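## 4. Sim runs: house rules before you drive the arms

Applies to anyone running Storkthorpe in the sim, on your own or with a second operator. Read 4.1 and 4.2 before first login. The rest you can read while it loads. It loads slow.

Section 3 (accounts, keys, where the config lives) must be done already. If `mathebula check` still prints red lines, go back.

### 4.1 Before you load the world

1. Close every other Storkthorpe session under your account. Two sessions on one account will fight over the arms.
2. Pull the current world file. Don't reuse the one from your last project, even if the name matches.
3. Open the run sheet. Fill in operator, world file, task line, start time. Task line in plain words: "pick up, move to tray, let go." No codes.
4. Set joint speed cap to 10 percent for the first run of the day. You can raise it after one clean run.
5. Set the stop key. Default is space bar. Press it once with the arms idle and watch for the word HELD in the status bar.

> **CAUTION:** No HELD in the status bar = no run. Don't "try it again in a minute." Restart Mathebula and test the key again from step 5.

Note: a stop key works only when the Storkthorpe window has focus. Click in the window after you've been typing anywhere else, chat included. This is the most common cause of a failed stop in our logs.

### 4.2 Loading and homing

1. Load the world. Wait for the physics clock to start.
2. Home both arms. Left first, then right. Never both at once on first load.
3. Check that both grippers answer: open, close, open. Hands off the sticks while you do it.
4. Turn on the contact overlay (View > Contacts). Leave it on for the full run.
5. Look through every camera you plan to record. A camera that was fine last time may have moved with the new world file.

If homing throws error 8, the arm thinks it starts inside a solid. Unload, reload, home again. Second error 8 in a row: write it on the run sheet and stop there. Dont nudge the arm out by hand with the joint sliders. People do, and it bakes a bad offset into the saved pose.

> **CAUTION:** Same habits in sim as on hardware. Anything you'd be stopped for on the real arms, you get stopped for here. Operators move between the two and the hands remember.

### 4.3 View check

Go through the cameras one at a time, full screen, before anything gets recorded. For each view you need to be able to say where the gripper is and what is under it. Wide views: find the counter, the far doors, both arms. Gripper view: find both fingertips and the gap between them.

Tile textures can stretch or misalign in some renders. Cosmetic. Log it if it sits over the thing you're picking up, skip it otherwise. 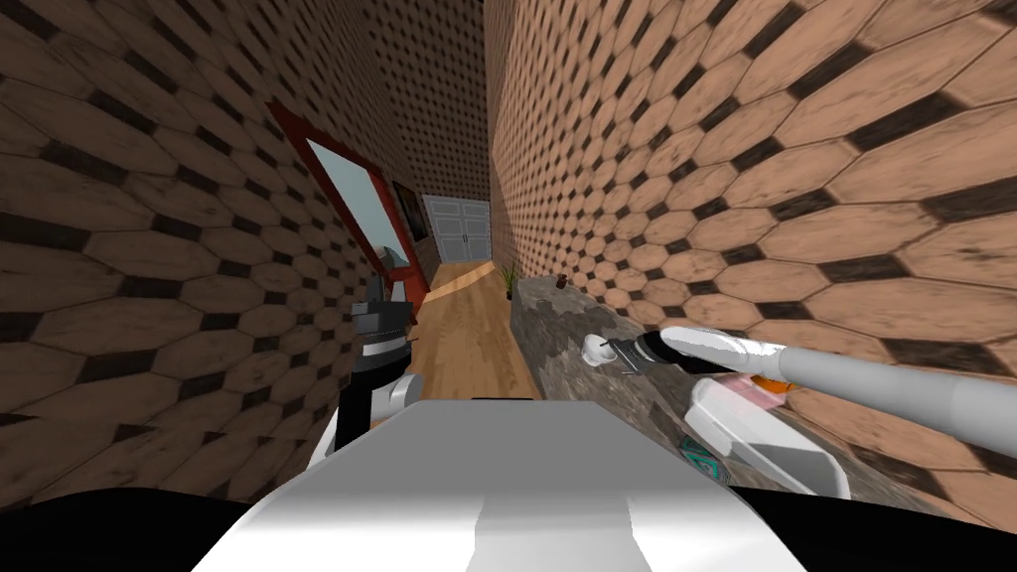
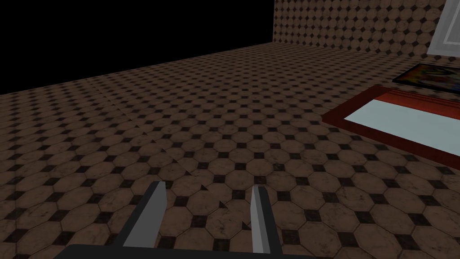 Gripper view, fingers apart, floor between them. Next two are wide again, right arm over the counter in both. 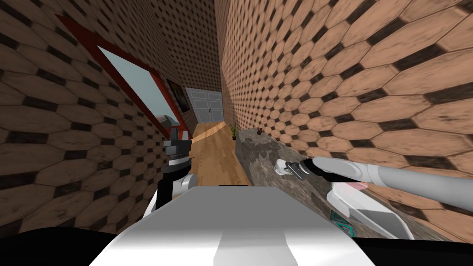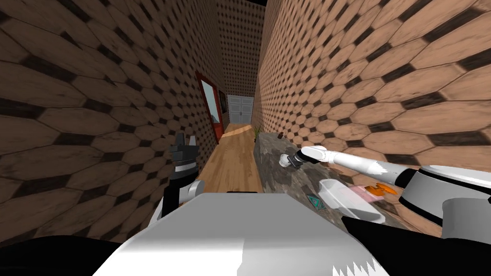
Annatjie Ngcobo wanted the view check moved ahead of homing, and said so in the July review: an operator who hasn't looked through the cameras has no business moving a joint, sim or no sim, and the order on the page is the order people learn. Fair point. Until the Emero build lets us open cameras with the arms unpowered, homing stays first, but at the 10 percent cap and with the stop key already tested. Her other request went in as written, see step 2 below.

### 4.4 Reaching over the counter

1. Raise the arm to travel height first. Then go sideways. Then down. Three separate moves, no diagonals until you've been signed off.
2. Say the move out loud before you make it. Also when you are alone. The mic track is part of the run record.
3. Keep the idle arm parked and its gripper open. Upright or pointing down, both fine, so long as it is clear of the other arm's path.
4. Slow down at the last hand's width above the surface. If you can't judge the height from the wide view, switch to the gripper view. If you still can't, stop and raise.
5. Close on the object. Wait for the contact overlay to show on both fingers. One finger only = you're pushing it, open and line up again.
6. Lift straight up. Pause. Then travel.

Note: small dark objects on speckled stone are hard to see in wide views. Don't go by color. Go by the overlay, or the shadow if the render has one.

Note: anything partly hidden behind a tray edge or under a link counts as an obstacle until you've seen it from a second camera. Plan the path as if it is taller then it looks.

> **CAUTION:** Counter edge is a hard no-go for the forearm. Gripper may cross the edge at travel height. Forearm may not go below it at all. The contact model at that edge is rough and the arm can snag and jump.

### 4.5 Two operators

1. Agree who has which arm. Write it on the run sheet, left / right, with initials.
2. One voice calls the moves. The other answers "clear" or "wait." Nothing else during a move.
3. Either one can hit stop, any time, no reason needed. You don't ask about it until the arms are in HELD.
4. Swapping arms mid-run is not allowed. End the run, swap, new run sheet line.
5. Arms don't cross. If the task seems to need it, the task is laid out wrong. Send it back.

### 4.6 When to stop the run

Stop, no discussion:

- object drops and leaves the surface
- arm touches wall, door, frame or its own torso
- you've lost the gripper in every open view
- status bar shows LAG for longer than it takes to read it
- someone talks to you in the room and you turned your head

After a stop: leave the arms where they are. Save the state first (File > Save State, takes a while, let it finish), then write the line on the run sheet, then home. People keep homing first and then there's nothing to look at.

A stopped run is still a good record. It gets kept. Nobody gets marked down for stopping, you get marked down for deleting one. The archive had 1,093 runs in it at the last count and the stopped ones get opened far more than the clean ones.

### 4.7 Closing out

1. Open both grippers, home both arms, wait for IDLE.
2. Stop recording. Check the file has a length other than zero.
3. Fill in the run sheet end time and result: clean, stopped, or void. Void is only for a crash of the program itself.
4. Push to the Plikham share. Don't leave it local "for tonight."
5. Put the speed cap back to 10 percent. Next person may not check.
6. Log out. Closing the window is not logging out, the session hangs on to the arms.

Note: if the push fails, try once more, then leave the file where it is and put its full path in the notes column. Do not rename it. The sync script matches on name and a renamed file will sit there forever.

### 4.8 Sign-off for diagonals and full speed

You need eight clean runs, in a row, on the same world file. A stopped run doesn't reset the count if the stop was correct, a void doesn't count either way. A contact you didn't call out resets it to zero. Whoever signs you off has to watch at least one live, recordings alone won't do it.

Sign-off covers the sim only. For the hardware cell you start over with section 6, incuding the stop key test, and the cap goes back to 10 there as well.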